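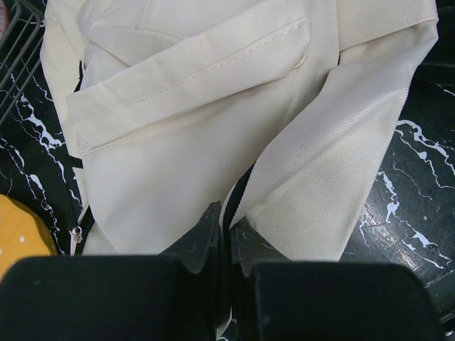 My old shift lead says Balaskas will never bring those jobs back, and that anyone still waiting on a call should stop. I've come to think the same. The Wastinwood plant let 154 people go in February, and I was one of them after 14 years.

We got two weeks of pay and a folder about health coverage. The meeting started at 7 a.m. and was over before the coffee was ready.
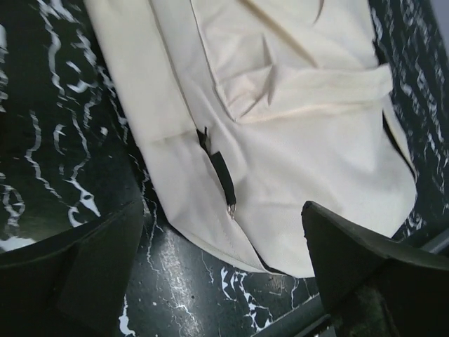
Did they at least offer you a transfer to Rondby, a reader asked under my last post. They did, on paper. Rondby is a long drive, the job was nights, and it paid less than what I had. I had until noon the next day to answer, and I said no.

Since then I've applied at Istus twice. The first time I heard nothing. The second time I got a phone interview, and they want me in next week

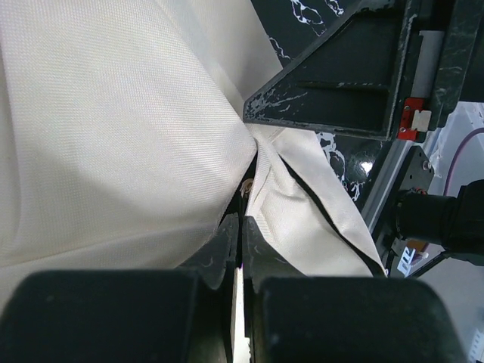

to see the floor and take a forklift test. I'll post again when I hear something.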